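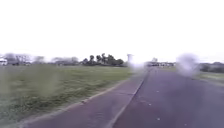 When do the candle classes at Gavora run?

I teach the beginner class every Tuesday at 6:30 in the evening, and it usually wraps up by nine. Come a little early if you want first pick of the scents (the fig goes fast!).

Do I need to bring anything?

Just yourself and maybe an apron. I have wax, wicks and jars for everybody. If you've got a favorite mug or teacup you'd like to fill, bring that too – I love seeing what people dig out of their cupboards.

How big are the classes?

I cap them at 14 people. I tried more once and we spent half the night waiting for the melting pots.

What kind of wax do you use?

Mostly soy. For pillar candles I switch to a soy and beeswax mix, which holds its shape better once it's out of the mold.

Why does my candle have a hole down the middle?

That's tunneling. Let the first burn go until the melted wax reaches the edge of the jar, even if it takes a few hours, and stay in the room with it. If it still tunnels, the wick is probably too thin.

Can I take my candle home the same night?

You can, but keep it level in the car. Then leave it alone for two weeks before you light it – I know, I'm impatient too.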